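Heat Retention in Household Frying Pans: Project Report
Armindo Serrano and Inna Antoniuk
Sep 7, 2019

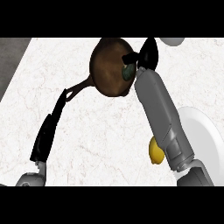 The project compared how quickly common frying pans lose heat after the burner is switched off. Manufacturers seldom publish this value, and the course text treats only flat plates of uniform thickness. A real pan departs from that model in several ways. It has a raised rim, and a long handle, such as the one on the dark brown pan on the marble countertop, which adds surface area on one side only. An oval hanging hole at the end of the handle removes a little metal but was ignored in our calculations.

Method

We tested 8 pans, labeled A to H. Each was heated on the same electric burner until the center reached 200 °C, then moved to a ceramic stand. Surface temperature was logged with a Steno contact probe until it fell below 43 °C. Every run was repeated on a second day. Pan F was dropped after the first run when its handle came loose, leaving 7 complete data sets.

Results

Cooling followed an exponential curve closely for the thin pans. The two cast iron pans deviated in the first minutes, when the rim was still colder than the center. Pan mass was a better predictor of cooling time than diameter. Coating had no effect we could separate from measurement error.

Sources of error

Drafts in the Bostmont lab were not controlled. Probe contact pressure varied between operators, and Dirk Claeys suggested a spring clamp for future runs. The room temperature was recorded only at the start of each run.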